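Mutulcombe Tabletop Planner
Set-up Guide, Section 5: Teaching the Planner What It Is Looking At

Before you start

You should have finished Section 4, which means the arm is bolted down, the emergency stop works, and you have pressed it at least once on purpose. If you skipped Section 4 to get to the interesting part, go back. We can wait.

Section 5 connects three pieces of software that were written by people with different ideas about which way is up:

Grimetti – the perception service. Turns pixels into a list of blocks.
Pešek – the push planner. Turns a list of blocks into a list of pushes.
Rulton – the controller. Turns pushes into motion, and turns bad pushes into error codes.

Start them in that order. Pešek will start without Grimetti and will plan very confidently on an empty list.

5.1 Calibrate the camera to the board

1. Clear the board.
2. Move the arm to the park pose (menu: Rulton > Poses > Park). Wait for the status line to read PARKED. PARKING does not count.
3. Open Grimetti and choose New Board Frame.
4. Click the four corners of the board in the live view, starting at the near left and going clockwise. The far edge will look shorter than the near edge. Leave it that way and click where the corners appear. Correcting for it is Grimetti's job, and it doesn't need your help.
5. Press Solve. A residual under 2 mm is good. A residual over 5 mm means you clicked the corners in the wrong order, or clicked the table.
6. Save the frame under a name you will recognize next month. The folder on our own test machine contains "final", "final_new" and "use_this", and we no longer know what any of them are.

Note: If you bump the camera, repeat 5.1. If you think you might have bumped the camera, you did. Repeat 5.1.

5.2 Calibrate the pushing tip

Rulton needs to know where the end of the tool is. By default it assumes the tool has no length at all, an optimistic view that will put the tip through your board.

1. Jog the tip down over a known mark until it just touches.
2. Press Record Touch.
3. Change the wrist angle, return to the same mark, and record again. Repeat until the progress bar is full.
4. Press Solve Tip, then check the hover height. The factory value is 24 mm. Raise it if you plan to use tall blocks.

CAUTION: Never set the hover height to zero. The software permits it, for reasons of backward compatibility and, we suspect, spite.

5.3 Register your blocks

Grimetti labels each block with a color and a shape. Color is the easy one. Shape takes some patience, particularly for anything with a lot of sides.

1. Place one block on the board, well away from the edges.
2. Choose Add Block Type and enter a color and a shape.
3. Rotate the block by hand through 90 degrees in small steps, pressing Capture after each one. Take your hand out of the view first. Otherwise you will register a hand.
4. Repeat for every type you intend to use.
5. Choose Test Labels and put several types on the board together. Each should carry one outline and one label.

Note: Cylinders look the same from every side, so Grimetti reports their heading as "any". Pešek understands this. The log viewer doesn't, and prints a warning each time. You may ignore the warning. Everyone else has.

5.4 Blocks that touch

Most trouble reports come from this step. Two blocks of the same color, placed side by side, can be read as one large block of an unfamiliar shape. Pešek then plans a push through the middle of it, and the two halves leave in different directions.

1. Open Grimetti > Settings > Splitting.
2. Set Split Touching Blocks to On. It is off by default. We have raised this.
3. Put two blocks of the same color but different shapes against each other and watch the outlines. You want two.
4. If you still get one, lower Merge Distance a step at a time until the outlines separate.
5. If one block breaks into several, you have gone too far. Go back up one step and stop touching it.

5.5 Run a test instruction

The planner takes short typed instructions and works on one goal at a time. Begin with something it can manage.

1. Scatter the blocks, leaving some open board to push across. Mix pairs that touch with blocks that stand alone.
2. Press Detect and read through the list. Correct any wrong labels before continuing. The planner won't notice them for you.
3. Type an instruction that names one block and one destination, for example: push the red star away from the red cylinder.
4. Press Preview. The planned path appears as a dotted line, with the approach point marked.
5. Keep one hand near the emergency stop and press Run.

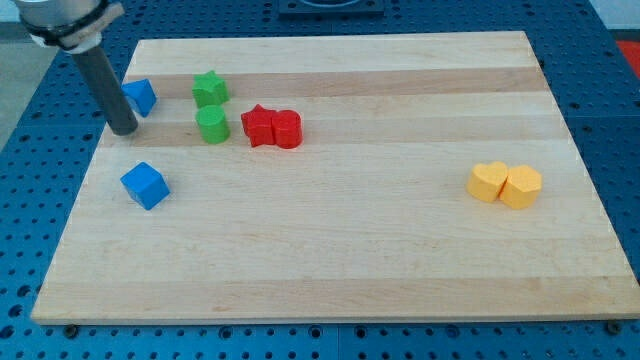 6. When the push ends, the arm lifts to hover height and Grimetti detects again. If the block is close enough to the goal, the status line reads DONE. If it isn't, Pešek plans another push, and it will keep doing so until it reaches Max Attempts or you lose interest.

If an instruction could mean more than one block, the planner asks you to choose. "Push the blue cube" is a fine instruction when you own one blue cube. With two of them in view, add a location: "push the blue cube nearest the front edge". Left, right, front and back are always taken from the camera's side of the board, wherever you happen to be standing.

CAUTION: Pešek treats the board's edge as a wall. The blocks don't. Keep Edge Margin at its default until you have watched a good number of pushes and trust what you see.

5.6 Error codes you will meet first

P-01, No free approach. The tip can't get behind the block without hitting another one. Move something, or ask for a different block.

P-04, Goal occupied. There is already a block there. The planner won't shove it aside, out of caution or manners.

G-02, Label flicker. The label keeps changing between two shapes. Check the lighting, then redo the captures in 5.3. Hexagons and cylinders are the usual suspects.

R-07, Unexpected contact. The tip touched something before it meant to. Press Stop, park the arm, and check the value you entered in 5.2. Restarting Rulton clears the message but leaves the value exactly as wrong as it was.

Once a test instruction finishes with DONE, save the session file and continue to Section 6, Longer Instructions.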